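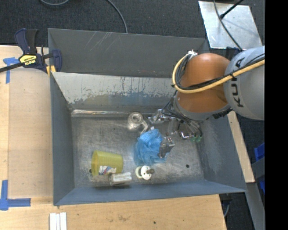 Posted in May by Clisora Bin Notes
4 min read

We use cookies to remember your settings. Accept / Manage

1/ Notes on open metal bins for mixed household goods. Same bins, another year of use. Mostly about surfaces, drainage and what small objects do when they land on a bare metal floor.

2/ Geometry first. Open rectangle, sloping sides, flat floor. Ours are 305 mm deep at the rear panel. The slope matters more than the depth. Anything round that touches the side ends up on the floor, usually close to a wall.

3/ Coating wear. The inner slope goes before the tall rear panel does. The pale gray coating on that slope is off along a ragged line now, with darker metal showing and faint yellowish and bluish patches in it. The rear panel has pale diagonal scratches near the upper middle and fine vertical scuffs low down. It can stay as it is.

4/ I don't repaint the slope. Tried it on one bin. The new edge lifted and we were picking flakes out of a bath pouf. A worn edge that has stopped moving is easier to live with than a fresh one.

5/ The floor is bare metal with scratches in every direction. Cosmetic. What I check is whether a fingernail catches. If it catches, it will also catch mesh.

6/ Which brings me to poufs. A bath pouf is a long tube of plastic net gathered at the middle. It has no stable shape, it holds lint, and it hooks on any burr. The bright blue ones at least can be found again. White ones disappear against anything pale.

7/ Inspection for a pouf: pull the folds outward, look at the gather, look for cut loops. If one loop is cut the rest follows within a few uses. Reject.

8/ Cups. Thin translucent plastic, wider at the rim than at the base, so they roll in an arc and stop against something. On its side, a cup has its printed patch pointing anywhere. Don't sort cups by print. Sort by rim diameter and color. The yellow ones go with the yellow ones whether or not the print matches.

9/ Stack test for cups: put 2 together, lift the top one. If the lower one comes up with it, the taper is wrong for that stack or one of them has gone oval. Oval cups go to the craft box.

10/ Clear jugs are the item I've changed my mind on. I used to let them go in with everything else. The handle is the problem. A curved clear handle is nearly invisible on mottled gray metal and people grab past it.

11/ Current rule at Clisora: jugs go in last and come out first. Check where the handle meets the body, inside and outside. Crazing there is a reject even if the rest is perfect.

12/ Small clear packages. Anything wrapped in transparent film with pale contents gets its own line on the sheet. Read the wrap if it can be read. If it can't, the package doesn't go back on a shelf. Same for any pack with an unsealed end.

13/ Keep them away from the front wall if you can. That wall is the one people lean over, and small flat things close under it are in the blind spot. Pacifiers collect there too. The shield stops them rolling far, but they will scoot.

14/ Pacifiers. Separate bag, every time, no matter how clean they look. Once one has been loose in a mixed bin it's a display sample or it's trash. The holes in the shield hold dust and the nipple picks up whatever was on the floor.

15/ Holes in the bin floor. Yes, they stay open. A few people on the Cudosen board tape over them to keep small parts in. Then the rinse water sits and leaves brownish streaks along the rear crease. I have those streaks too, at the left end, and I'd like fewer of them.

16/ Rinse procedure, unchanged: empty the bin, brush toward the holes, warm water, a little dish soap, wipe the rear crease by hand. Leave it tilted for 20 minutes. Towel the crease again before anything goes in.

17/ No scouring pads. The green kind takes the blue-gray side walls down to the cloudy rubbed look and it doesn't come back. Right wall already has it.

18/ Fill level. These will take 40 small items and I wouldn't do it. With a handful spread over the floor you can see each one and take it from the side you want. Pile them and the pouf is wrapped around the jug handle by lunch.

19/ Liners, since I get asked. The Meden mat is decent and quiet. It also covers the drain holes and has to be lifted out for every rinse. The Idahosa mat is perforated but the perforations don't line up with our holes. I went back to bare metal both times.

20/ Noise is the one real argument for a liner. A hard plastic jug dropped into one of these is loud. Set it down instead.

21/ Open item: the rear crease. It's bright along most of its length, which I read as polishing from the brush. I want to try a softer brush there for a month before touching anything else. Will add to this thread with the result.

22/ Also open: a contrasting color for the floor so clear plastic shows up better. Paint won't hold, see post 4. Suggestions welcome if you've run them through real rinses.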